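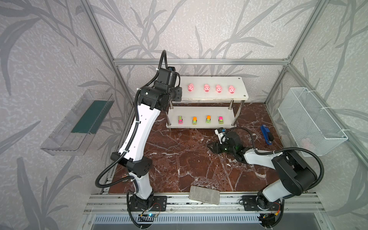

From: Usman Mengal, Collections and Display Office, Dokummont Toy Library
To: Display and Storage list
Subject: Re: Small shelf units — placement of animals and vehicles
Sent: 10:40 a.m.

Dear colleagues,

Thank you to those who replied to the February circular. I am answering the message from the Polirine branch on the list, as several other branches have raised the same points privately. The original message is quoted first and my response follows.

> To the Collections and Display Office:
>
> We have received our two-tier white shelf and the first box of small figures. Before we put anything out for borrowers we would like guidance on three matters.
>
> First, the circular says that animals go on the upper board and vehicles on the lower. Our staff had assumed the reverse, as cars are requested more often and the upper board is easier to reach. Is the order fixed?
>
> Second, are sets to be kept in single rows, or may we place them two deep? Our box contains more figures than will fit comfortably in one row.
>
> Third, when a set is taken down, should the whole shelf be cleared, or only the board concerned? Our Saturday sheet and our weekday sheet give different answers.
>
> We would be grateful for a reply before the next box is opened.
>
> Polirine branch, front desk

The order of the boards is fixed for the present. Animals are to stand on the upper board and vehicles on the lower. The pigs and the small cars are the reference sets for this arrangement: four pigs in a row above, facing the front, and four cars in a row beneath them. Branches holding other figures should follow the same pattern as closely as their stock permits. I accept that the cars are the more popular loan at Polirine. At Roka the position is the opposite, and a single rule is easier to maintain across the service than a separate one for each desk.

Sets are to be kept in single rows. Two-deep placement was tried at Dimaculangan last year and the desk reported that figures in the back row were regularly left off the return slip. Surplus figures should remain in their box, with the lid labeled, until a set on display is withdrawn. Please do not place surplus figures on the floor or at the foot of the posts.

Spacing does not need to be measured. In the reference arrangement one pig stands slightly apart from the other three, and no correction is required for a difference of that kind. Staff time is better spent confirming that the set is complete and that each piece faces the front.

On the color of the cars, I have been asked whether the tops should be grouped by shade. The reference row has a pink top at either end if one reads magenta as pink, but the car at the left end is described on some of our older cards by its body and on others by its top. Until the cards are reissued, please record both colors for each vehicle. Two of the cars have orange tops, and the only way to tell them apart on paper is by the body: one is yellow-green and the other is green.

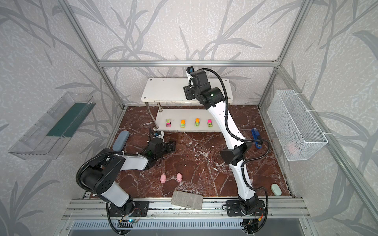 With regard to clearing, only the board concerned needs to be emptied. If the animals are being taken down, the cars may stay where they are on the lower board, in their row. Figures that have been brought down should be kept together on the floor surface in front of the shelf and should not be mixed with other articles. The Saturday sheet is therefore the correct one, and the weekday sheet, form 141, is withdrawn. A replacement will be issued under number 455.

The screw holes at the corners of the upper board have been mentioned by two branches as a possible fault. They are small and do not affect the use of the shelf. They are not to be filled, taped over or covered with stickers.

Requests for additional shelf units should be sent to this office on the usual form, quoting reference 1294. Requests made by telephone cannot be entered.

Branches that have already set out their shelves differently are not expected to close the display in order to change it — the next routine tidy will be sufficient.

Usman Mengal
Collections and Display Office
Dokummont Toy Library
Extension 700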